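About us

Jillirura is a small workshop in the old Kurna building where we teach two-armed robots to find their way round a house. We try everything in simulation first, and every May we open the doors and show people how it's done!
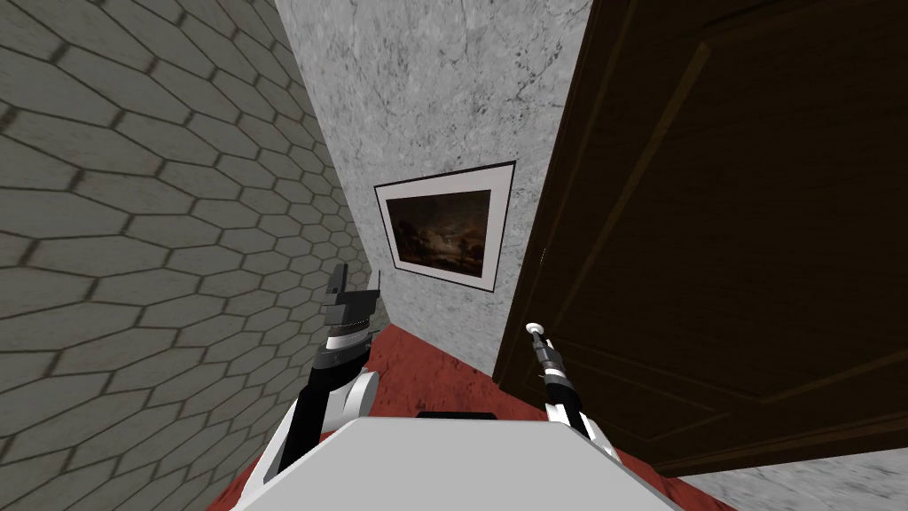

Heading down the corridor, red carpet and all, in the simulated house.

Last time 212 visitors came, and Bình Từ ran the demo 43 times without losing her voice.
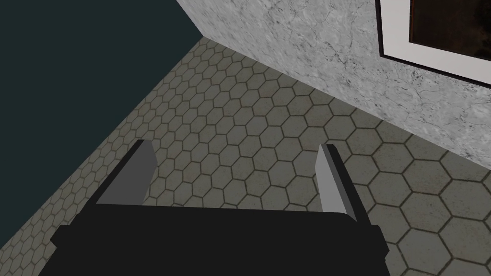
Do I need to book for the open day?
Just turn up between ten and four. School groups should email first.

The best bit is the chat afterwards — people ask things we've never thought of, and Hưng Chu writes them all on the big board. 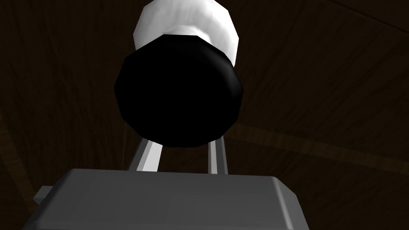 Some of those questions have gone straight into our next round of tests, and we love that.

Children can have a go at the controls too, on the low bench by the window. 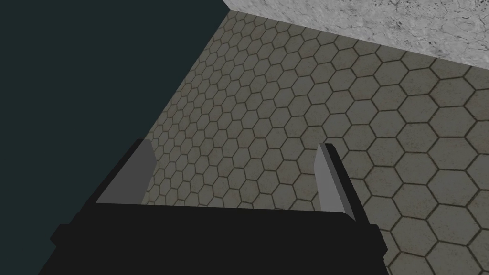
Tea is free, and the room holds around 50, so there may be a short wait on the stairs.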